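4.2 What counts as a cleared table

Earlier work on household tidying treats the cleared table as a plain end point: the things are put away and the job is done. We doubt this. Of the 710 home visits in our records, 689 gave usable notes, and in 468 of those the person tidying called the table "clear" at least once. Carroll and Valente take such statements at face value. Our own coders often could not agree on when clearing had ended and wiping, straightening or plain fussing had begun.

Part of the trouble lies in the surface itself. Pale wood with a fine grain, as in Figure 3, has streaks and swirls of its own, and a coder looking for crumbs or smears can easily score them as dirt. The Foltby checklist has a single box for "surface clean" and gives no advice on this point.

Figure 3. Light-colored wooden tabletop with fine grain lines, in slightly dim light.

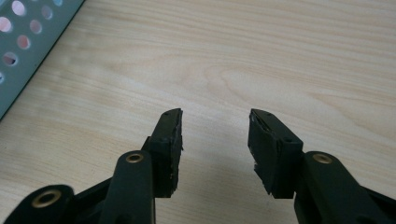 4.3 Agreement between coders

Ginting and Brophy scored the notes separately. Their agreement on "clear" was good; on "clean" it was poor, and a second round of training in March did little to improve it. We would not rest any claim about cleanliness on these scores.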